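The Grummont Job

1. Garage

Sun-ja had the arm on the bench by six. Kettle on, radio off. Grummont, the kids called it, after the moving company whose crate it had come in. Freight on the crate was $107 and she still hadn't forgiven that.

"Wrist is sloppy," said Chak-lun.

"Wrist is fine. It's the cable."

It was the cable. Always the cable. They re-ran it twice and zip-tied it to everything that would hold still. March, and the garage so cold her fingers wouldn't close on the little bolts. Error 2679. She wrote it on the wall in pencil, under the others. Then error 2679 again, so she underlined it.

Her brother-in-law rang from Pekska. Was she eating. Yes. Was she still doing the robot. Also yes. Long silence, then he talked about his gutters.

2. Upstairs

The thing was meant for her mother's room. That was the whole idea, right from the start – somthing that could pick up what got dropped. Glasses. Pills. The remote, God help us, forty times a night. Her mother had said no machine was coming in there, and then two years later she'd died without ever changing her mind, and Sun-ja had gone on building it anyway.

Nobody in the family asked about that. Imani asked, from next door, over the fence with a bag of lemons.

"So who's it for now?"

"It's for getting it working."

"Right," said Imani. And gave her the lemons.

So they carried it up. Chak-lun at the heavy end, swearing in the stairwell, the paint coming off the banister in a long grey curl. Then the base, then the laptop, then the extension cord nobody could find. Her mother's room hadn't been touched much. Bed made. Same carpet, all those big faded flowers, the good chaise you weren't allowed to sit on as a kid.

Chak-lun sat on it. Got up again pretty quick.

"Okay," Sun-ja said. "Slow. Quarter speed."

He put the wrist camera up on the laptop and the room came in bright and wide, the bed first. Number 3670 on the log, first line of the new run. No error. She held her breathe.

"Bring it down over the bed."

It came down.

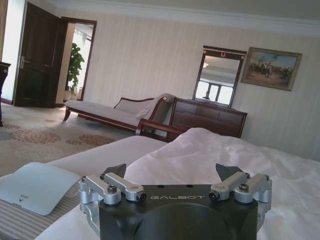 3. After

"It's just sitting there," said Chak-lun.

"It's waiting."

"For what?"

For her. She had her thumb on the key and hadn't pressed it. Downstairs the kettle had been forgotten again, she could hear it ticking as it cooled – or that was the pipes. Her mother would have had plenty to say. About the cord across the doorway, for one.

She pressed the key.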